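**Flurnholm, 10. Januar 2022**

# Cavix eröffnet Werkstatthaus in der ehemaligen Papierhandlung Huet

Das Unternehmen Cavix nimmt das umgebaute Gebäude der früheren Papierhandlung Huet in Flurnholm in Betrieb. Auf zwei Etagen stehen dort künftig Arbeitsräume für kleine Betriebe, Selbstständige und Kurse zur Verfügung. Die ersten Mietverträge wurden im November unterschrieben, die letzten Ausbauarbeiten im Obergeschoss sind abgeschlossen.

Das Haus hatte nach der Schließung der Papierhandlung mehrere Jahre leer gestanden. Cavix erwarb es von der Familie Huet und beauftragte das Planungsbüro Brumemia mit dem Umbau. Erhalten blieben die Fassade zur Hafengasse, die Treppe aus der Bauzeit und der Lastenaufzug, der nach einer Prüfung wieder zugelassen ist. Neu sind Heizung, Elektrik, Brandschutztüren und die Fenster auf der Hofseite.

„Wir wollten ein Haus, in dem man arbeiten kann, ohne erst ein halbes Jahr lang umzubauen“, sagt Henrike Ackermann, Geschäftsführerin von Cavix. „Wer hier einzieht, findet Strom, Wasser, Licht und feste Tische vor. Den Rest bringen die Mieter selbst mit.“
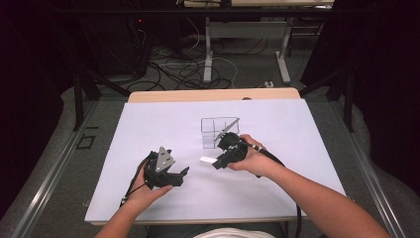 Im Erdgeschoss liegen 5 Werkstätten mit direktem Zugang zum Hof. Sie sind für Gewerke gedacht, die Material anliefern lassen oder mit schwererem Gerät arbeiten. Im Obergeschoss befinden sich 9 kleinere Räume sowie ein Kursraum mit 20 Plätzen. Eine Gemeinschaftsküche, ein Trockenlager und ein abschließbarer Fahrradraum können von allen Mietparteien genutzt werden. Der Zugang erfolgt über ein elektronisches Schließsystem und ist auch abends und an Feiertagen möglich.

Die Räume im Obergeschoss werden mit einer Mindestlaufzeit von 6 Monaten vergeben. Für die Werkstätten im Erdgeschoss gelten Jahresverträge. Nebenkosten und Internetanschluss sind in der Miete enthalten, Müllentsorgung für gewerbliche Abfälle wird gesondert abgerechnet. Untervermietung ist nach Absprache mit der Hausverwaltung erlaubt.

## Umbau bei laufender Dachsanierung

Die Planung lag bei Ghazala Yousafzai vom Büro Brumemia. Nach ihren Angaben war vor allem das Dach aufwendiger als vorgesehen. Unter der alten Deckung fanden sich mehrere geschädigte Sparren, die ausgetauscht werden mussten. Die Innenarbeiten im Erdgeschoss liefen währenddessen weiter.

„Die Decken tragen deutlich mehr, als wir für diese Nutzung brauchen, weil hier früher Papier auf Paletten lagerte“, sagt Yousafzai. „Dafür war die Dämmung praktisch nicht vorhanden. Dort ist ein großer Teil des Budgets geblieben.“

Die Beleuchtung wurde nach den Wünschen der ersten Mieter angepasst. Über den Arbeitsplätzen hängen blendarme Leuchten, die sich raumweise dimmen lassen. In den Fluren schalten Bewegungsmelder das Licht.
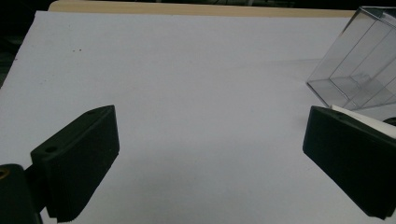

*Aus dem Werkstatthaus in Flurnholm. Foto: Cavix*

## Kurse ab dem Frühjahr

Das Kursprogramm verantwortet Frøydis Ljungberg. Geplant sind Einführungen in Buchbinden, Siebdruck und Möbelreparatur sowie Abende zu Buchführung und Angebotserstellung für Selbstständige. Die Kurse stehen auch Personen offen, die keinen Raum im Haus gemietet haben. Für Schulklassen aus Flurnholm sind Vormittagstermine vorgesehen, die Anmeldung läuft über die jeweilige Schule.

Im Eingangsbereich erinnert eine kleine Ausstellung an die Papierhandlung. Gezeigt werden Musterbücher, Preislisten und ein Schneidetisch aus dem Bestand der Familie. Zusammengestellt hat sie Gerd Wendt, der bis zur Schließung als Lagerleiter bei Huet beschäftigt war. Die Ausstellung ist während der Bürozeiten ohne Eintritt zugänglich.

## Besichtigung und Anmietung

Im Obergeschoss sind noch Räume frei. Interessierte Betriebe können einen Besichtigungstermin mit der Hausverwaltung vereinbaren. Für die Bewerbung genügen eine kurze Beschreibung der Tätigkeit und Angaben zum Platz- und Strombedarf. Arbeiten mit starker Staub- oder Geruchsentwicklung sind nur im Erdgeschoss möglich.

**Pressekontakt**
Cavix, Werkstatthaus Flurnholm
Bernd Kramer, Presse und Vermietung
Hafengasse, Flurnholm

Abdruck honorarfrei, Belegexemplar erbeten.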